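Search this site
Type and press enter

Planance project updates
Progress report to Ultex, second period
7 April 2023

Hello all,

You asked for something shorter than the December report and I'm afraid I've probably failed you again, but there is at least less of it about cables. I'll take things in the order they matter to us: what we've gathered, what went wrong with it, what we've changed, and what we'd like to spend the rest of the money on.

The headline is that we now have 1542 usable examples of people picking up and putting down everyday objects with the hand-held gripper. By usable I mean somebody has watched the whole clip, the start and end are marked properly and the object never leaves the camera's view for long enough to confuse things. Another 177 are sitting in a folder called "maybe", and I'll come back to those because they've taught us more than I'd like to admit.

The plan we agreed with you was to start with small desk objects and get those right before moving on to anything floppy, heavy or full of liquid. We've stuck to that. The computer mouse has become the object everyone on the team knows best (I could draw ours from memory), and it was a good choice for all the reasons we put in the bid - it's smooth, it's rounded, it has an obvious front and back, and it has a natural home on the mat. "Put the mouse back on the mat" is a job with a clear finish, and a person checking the clip can say yes or no without a long argument.

It's also harder than it sounds! A mouse wants to slide. If you come down even slightly off centre, one finger arrives first and nudges the thing round before the other one gets there, and you end up holding it at a funny angle. People correct for this without thinking. They wiggle, they back off, they come in again from the side. For a while we were throwing those clips away because they looked untidy, and that was a mistake, and it was mine. The wiggle is exactly what we want the system to learn.

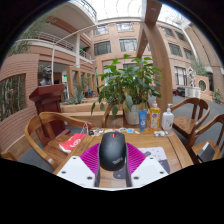 So the first big change this period is that we keep the untidy ones. We have a new label for them, "recovered", and anyone collecting is told not to start again if a grasp goes a bit wrong. Just sort it out and carry on. I went back through the December batch to see how many of these we'd binned and could rescue, and most had been deleted for good, which was a low moment. We don't delete anything now until the end of a period.

The second change is about surroundings. Our early collection was nearly all done at one desk against one blank wall, and Acuña (who are doing the training runs for us, as you know) came back very politely to say that the model was wonderful at that desk and rather lost everywhere else. Fair enough. It had learned the desk. We now aim for places with a bit going on: plants, bottles, chairs at odd angles, daylight coming from overhead, and other people's bits and pieces along the far side of the table. We don't tidy up first. I had to be quite firm about that, as the urge to clear a table before you film on it is very strong and I suffer from it myself.

Daylight has been a mixed blessing. The clips are lovely to look at, but the brightness shifts when a cloud goes over and the camera takes a moment to catch up, and if that moment lands just as the fingers close then we lose the most important part. We've fixed the exposure for the shorter tasks and left it alone for the longer ones. I'm not certain that's the right answer. Acuña would prefer one setting throughout and we're going to try it their way for the first fortnight of the next period and compare.

Third, and this is the boring one, we rewrote the instructions for the people doing the collecting. They had grown to 35 pages, which meant that people read the first two and guessed the rest. The new version is 8 pages with large type. Hold the gripper with your wrist relaxed. Move at the speed you'd pass someone a cup of tea. Stop for a breath before you close the fingers and again after you let go. Vary where you start from. That's most of it really, and the clips from new starters are better for it.

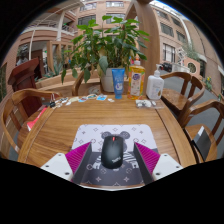
The breath before closing sounds fussy but it has made marking up far quicker. Before, whoever was checking had to step through a clip a few images at a time looking for the exact point of contact, and two people would often pick different points. Now there's a little still patch on either side and they nearly always agree. I'd like to claim I thought of it. It came from one of the checkers, who had got thoroughly fed up.

On the "maybe" folder. These are clips where the job got done but something about it bothers us. Quite a few are ones where the mouse ended up on the mat facing the wrong way. Is that a success? Our instructions never said. One checker passed them all and another failed them all, and I only noticed when the numbers came out lopsided. We've now split the task in two, so there's "on the mat" and "on the mat, facing away from you", and each clip gets marked for both. A good chunk of the folder will come back in once we've re-marked it, and I haven't counted any of it in the total above, so please don't add it on!

The rest of the maybes are mostly cases where the person's grip was far too low on the object and the fingertips brushed the table on the way in. It works well enough with our ribbed fingers, as they just bend out of the way, but Grukulus, whose arm we'll be using for the live tests, are understandably not keen on teaching it to scrape along furniture. We're keeping those clips apart for now under their own label. There may be a use for them later as examples of what to avoid.

While I'm on Grukulus, the joint session went well and the mounting question is settled. The same fingers will go on the hand-held tool and on the arm, so what the camera sees near the fingertips should match in both. That was the thing I was most worried about in the last report, and I've stopped worrying about it. The delivery date for the second set of fingers has slipped, though, and I've stopped believing the supplier's emails. We can manage with one set as long as nothing tears.

Starting positions are the thing I'm keenest on at the moment. If everyone begins with the gripper right over the object, the system never learns how to get there from anywhere else. So we now ask for a mix - some begin close in, some well back from the table edge, some from off to one side with the object only just in view. The longer approaches take more time per clip and they push the hourly rate down. I know the rate is in your table of measures, and I'd ask you to read that line alongside this paragraph. We could get it back up tomorrow by collecting worse examples.

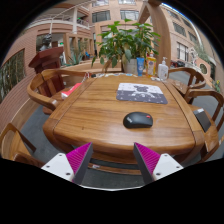

Gripper open at the near side of the table, with the mouse in front of the mat.

Now the money. We're a little under on travel and a little over on storage, and I'd like your permission to move the one across to the other. The clips are bigger than we planned for, mainly thanks to the longer approaches, and keeping everything until the end of a period adds to it. The full sheet is attached in the usual format. The only new line is for replacement memory cards, two of which died on us with nothing on them that we hadn't already copied, thank goodness.

For the next period we'd like to do three things. Finish the re-marking, which is dull but shouldn't take long. Bring in upright objects such as tubes and bottles, empty ones to begin with, as they tip over in ways a mouse doesn't and we have very little of that in the set. And run the first proper test with the arm on a table it hasn't seen before. I don't expect that to go brilliantly first time. Acuña are more hopeful than I am, and they've been right before, so we'll see.

One thing I'd like a steer on from your side. The bid said we would release the examples at the end of the project, but it didn't say whether that included the recovered and scraped ones or only the clean set. My strong preference is to release the lot, with the labels, and let people choose. It does mean more checking on our part for anything in the background that shouldn't be shared, and that's a few extra days we haven't budgeted for. If you could let me know before the next call I can put it into the plan properly.

I'll send the updated task list once the storage question is sorted. The call link is the same as last time, and I'll have the gripper with me if anyone fancies seeing it up close.

All the best,
Project lead, Planance

8 comments
35 shares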